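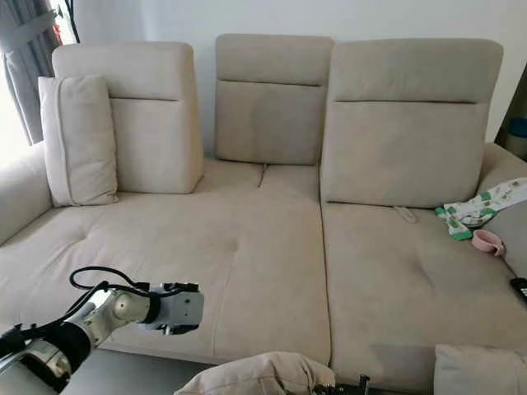

The beige sectional, against a plain white wall.

The Pluvari furniture works opens its doors one Tuesday in March, and if you want a seat on the morning tour you have to write to them in January. I wrote in January. My reward was a paper visor, a pair of shoe covers and a place in a group of 30, most of whom seemed to know a great deal about foam.

Our guide was Naima Ait Brahim, who has worked in the cutting room, the sewing room and now, as she put it, the talking room. She started us at the lumber racks, where the frames begin as long boards with chalk numbers on the ends. A frame takes five people and one very loud stapler. We were given earplugs after the stapler.

The sewing room was the part I'd come for. There are two long rows of machines under a sawtooth roof, and the women at the near end were doing headrest seams at a speed I would not attempt in a car. One of our group asked if it got boring. The woman nearest him finished her seam, looked at him for a while, and started another. 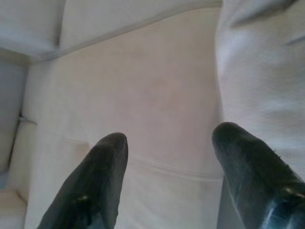

Pale upholstery, close up.

Fabric comes from a mill called Candau, and there are 600 shades of it in the sample library. I'd say 400 of them are beige. They have names like Oat, Raw Oat and Lekota, and a gentleman from the foam contingent held two of them up to the window and declared one of them "aggressive." I couldn't tell you which. Xóchitl Orozco, who runs the library, can tell them apart by touch, and did so with her eyes shut -- to real applause.

Lunch was soup in the canteen, included in the ticket and better than it needed to be. Then came the talk on cushion filling, which was scheduled for half an hour and ran through the coffee break.
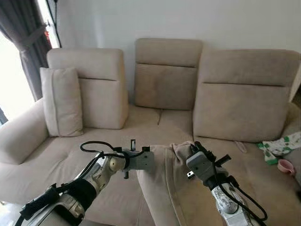

I have owned the same couch for eleven years, a hand-me-down with one good end, and by midafternoon I was thinking about it with something like shame. The factory shop knows this, and the tour lets out through it. Prices start at 900 for an armchair and climb quickly -- I stopped turning over tags once I reached the corner units. I bought a footstool cover. I don't own a footstool.

If you go, take the early bus from Ustov, as the later one drops you at the wrong gate and it's a long walk around the fence in shoe covers. Bring a sweater for the lumber shed. The earplugs you can keep.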